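I Packed for Two Weeks Like Ghislain Bélanger, and My Shoulders Forgave Me

I met Ghislain Bélanger in a hotel bar in Steretti, where he'd just finished shooting the second season of Stullwood, and the first thing he did was show me his bag. One bag! For 17 days! I'd checked a suitcase the size of a dishwasher (and a backup tote, don't judge), so naturally I wanted to know everything.

"I wear the same sweater on every plane," he told me. "People think it's a signature look. It's laziness." He plays the brooding ferry captain on the show, and in person he's much gigglier, especially about airports. He once slept through a connection with his boarding pass stuck to his cheek, and his co-star Annick Vachon still has the photo as her phone background.

We talked for almost 2 hours – about the food on set, about his mother's rules for hotel breakfasts (always take a roll for later), and about the long drive up the coast to Beaudoin, which he does every March with the windows down and the heat blasting. He's 52 now and says he finally travels the way he likes, meaning slowly, with naps.

So I went home and tried it his way. Here's what I stole from him.

The One-Bag Rules

Start with shoes. Ghislain wears his heavy pair and packs one light pair, and that's it. I cried a little over my ankle boots, then left them in the closet.

Roll the shirts, fold the pants. He was very firm on this and wouldn't explain himself.

Bring a paperback you don't mind leaving behind. His last one is still in a guesthouse in Codico, with his notes in the margins. 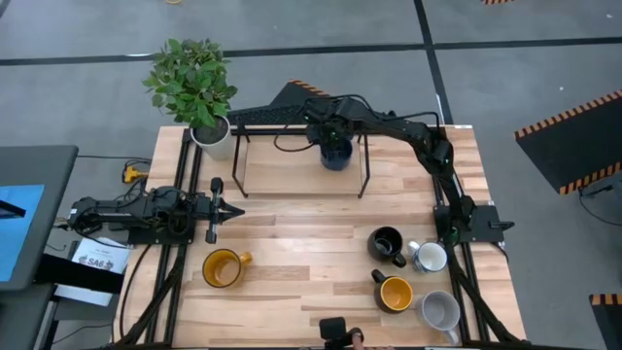

What He Never Travels Without

Mustard. A small jar, wrapped in a sock. He says airplane sandwiches are a cry for help, and after my flight home I'm with him – mine's already in the bag for next time.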